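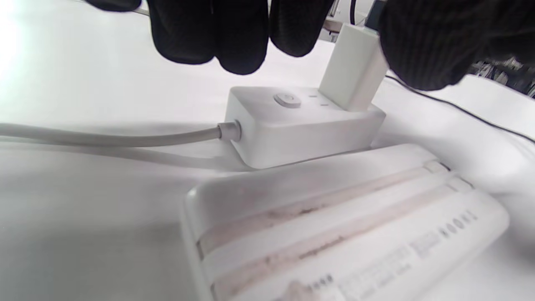

The power strip has become a permanent piece of household furniture. It sits behind the television, under the desk and, increasingly, on top of the desk, where phones, tablets and laptops come to be charged at the end of the day. Few objects in the home are handled so often and considered so little.

The Gwynne Center for Home Living set out last October to learn how people use the outlets they have. Its survey reached 2,014 households in and near the city of Grotholm. Of those, 768 reported keeping at least one power strip on a desk, table or counter, within reach of a seated person. Most had bought it for a single purpose, usually a lamp or a computer, and had added chargers to it as the family acquired more devices.

The charger is where the difficulty begins. An ordinary lamp plug is small and lies close to the outlet. A charging block is a box with prongs on it, and its width and weight are seldom taken into account when the strip is chosen. A large block may cover the neighboring outlet or lean under the pull of its own cable. The Center found that respondents commonly gave the end position to the largest block, where it has open space on one side – a sensible habit, and one the Center recommends.

Plugging in and unplugging deserve the same attention. A block should be gripped by its body and moved straight in or straight out, with the other hand free to steady the strip. Pulling on the cable puts strain on the connector. Fingers should stay clear of the prongs until the plug is fully seated or fully removed. Where a strip has a power button, it is good practice to switch it off first. 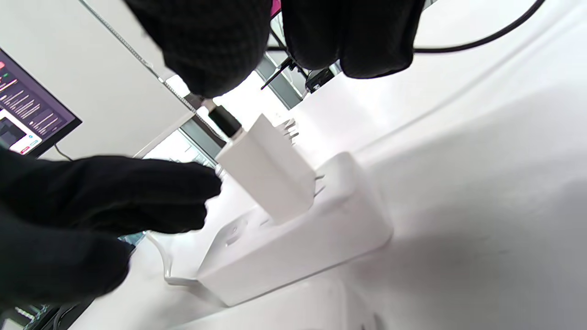
Placement matters as well. A strip on a tabletop is easy to see and easy to reach, and a loose plug is noticed quickly. It is also nearer to coffee cups and flower vases. The Center advises a dry spot toward the back of the table, with the cord running off one side and no papers or cloth laid over it. One strip should never be plugged into another.

Tirnedis, the housing association that manages 18 apartment buildings in Grotholm, has added a page on power strips to the handbook it gives new tenants. The page asks residents to check cords and plugs every 3 months and to replace any strip with a cracked housing or a loose outlet. Copies are available at the association's front office, which is open on Saturday mornings.

Filed under: Home & Household

Related stories
Dustska Shelving: A Small Maker Stays Small
Choosing a Desk Lamp for Evening Reading
What to Keep in the Kitchen Drawer
Grotholm Apartments Get New Laundry Rooms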